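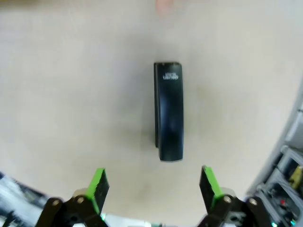
Popular history has a bad habit of treating small inventions as if they dropped out of the sky. I have read three accounts of the Lachance canal works in the past year, and each one gives a page to the chief engineer's boyhood and a line, if that, to the office that kept his contracts straight. Paper had to be held together somehow. A dark, glossy lump like the one on the beige tabletop, most likely a stapler, with "deli" printed in white at one end, would have saved the clerks at Lachance a good deal of pinning and sewing. I doubt it would have earned them a second line in the books.

The standard story goes like this. A gifted man looks at a river, has an idea, fights the doubters and digs. The town museum at Hurkance tells it that way on its wall panels, and so does the booklet sold at the front desk. I bought the booklet. It has 16 pages, and 9 of them are about the man. The digging gets 2. The lawsuits that held up the upper lock get a footnote, which gives the wrong month. The filings are dated December, as anyone can check in the reading room upstairs.

I don't doubt that the engineer was good at his job. I doubt that we know how good, because most of what we have was written by people who wanted him praised. The famous claim is that he surveyed the whole route alone. Maybe he did. But the Lonix letter books, which came out of a grain merchant's attic and run to 300 leaves, mention payments to "the survey men" over and over – men, plural – and the booklet doesn't mention the letter books at all.

Defenders of this kind of writing say that readers need a hero or they'll stop reading. I've never seen any proof of that. People will happily read about a bank failure or a bad harvest if it's told well. What they get instead is the same boyhood, the same stubborn father and the same stormy night when the plans were nearly lost. I have met that stormy night in the lives of two other engineers, and I'm starting to wonder about the weather.

Zistent Press is now promising a new life of the man for the fall, "drawing on fresh sources." I'd like to believe it. The advance chapter opens with him as a child, damming a stream with stones, and gives no source for the stream. I'll read the rest when it comes out, starting with the notes.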